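Workshop News > Members' Projects > Two-Arm Table

Search the newsletter Enter a word or name Go

February 2021

When Santino Arancibia and I started on the two-arm table in November, we told everyone at Studbridge we'd be finished before the holidays, and you have all been very kind about not bringing that up! The second arm is now bolted to the front rail, and both can reach the middle of the tabletop, a happier sight than I can tell you after 44 evenings of drilling, re-drilling and hunting for the right hex key (thank you, Listus Hardware, for your patience with me). Toy blocks are our practice pieces for now, and the next job is passing one from one gripper to the other, slowly.
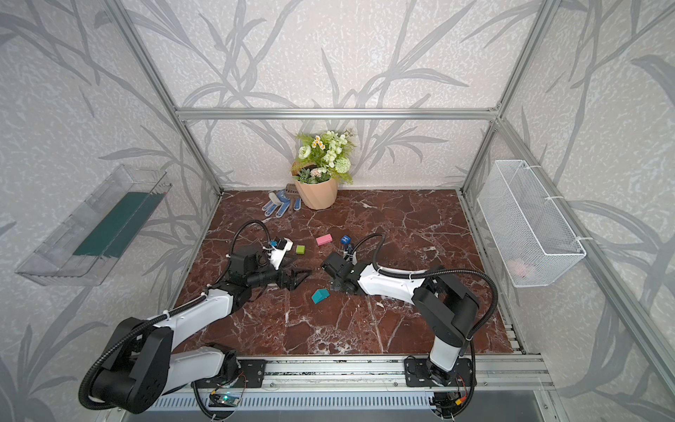
I do still want to tidy the wiring under the rail before we try anything faster, so if you have any spare cable clips, please drop them in the tin by the lathe. I need 20 and would gladly take more.

Uriel Saavedra

2 comments

Clikstead: Lovely to read this. I have a bag of clips, will bring them in.

M. Sepúlveda: Are you driving both arms from one computer?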